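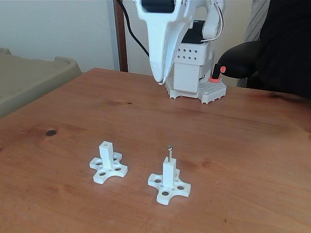 Two white fixtures on the table, one with a pin in it.

Sivville drew again on the weekend, 1-1 at home to Mustano, and I've been putting off writing about it. The gate was given as 991, which looked right from where I stand, behind the goal at the car wash end.

We were good for half an hour. Beca Bevan scored from a corner after 40 minutes, a plain header at the near post, and she could have had another before the break. After that we stopped passing. Every ball out of the back went long and came straight back, and the Mustano goal was coming well before they got it. It was a poor one to give up, too - a throw-in we should have dealt with twice.

I don't blame the keeper. I do think the manager waited too long to change the midfield. Alemayehu was sitting on the bench all through the second half and got six minutes, in which he won two free kicks and did more running than anyone else out there. He started every game in October and we lost one of them. I'd like to see him back in the side next time.

The other thing is the away trip to Flevum. The club has put on a coach again and the seats are going fast. I went last season and it was a long day, with a stop on the way back that took nearly 40 minutes because the service station had one person on the till. I'll still go. Flevum only got 499 for their last home game, so there should be plenty of room on the terrace, and the away end has a roof now.

Kickoff is at 2:30, earlier than usual, and the coach leaves from the ground at 9. Bring cash for the gate - they didn't take cards last year and I haven't heard that it's changed.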